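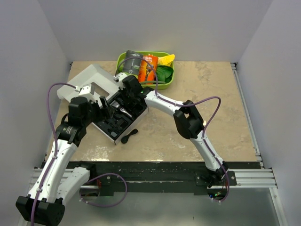
Does the glossary list the noun and the verb under one headword when they are spelled the same? It lists them under separate headwords, numbered in order of earliest citation.

On 6/12/26 Parvathi Salian wrote:
> In the Testa glossary, "founder" (one who founds) and "founder" (to sink)
> share an entry. The 300 series entries split such pairs. Which one do
> we follow for the Waltcombe word list?

Follow the split. Entry 761 predates the rule and will be divided in the next revision. Senses with a common origin stay together within each part of speech, numbered 1), 2), 3). "Founder" (to sink) comes through Old French and gets its own etymology line.

Please do not merge cross-references yet. Five of them still point to the old entry, and Wael has the list. Plurals and -ing forms go under the base word unless they have a sense of their own.

Tanveer Warraich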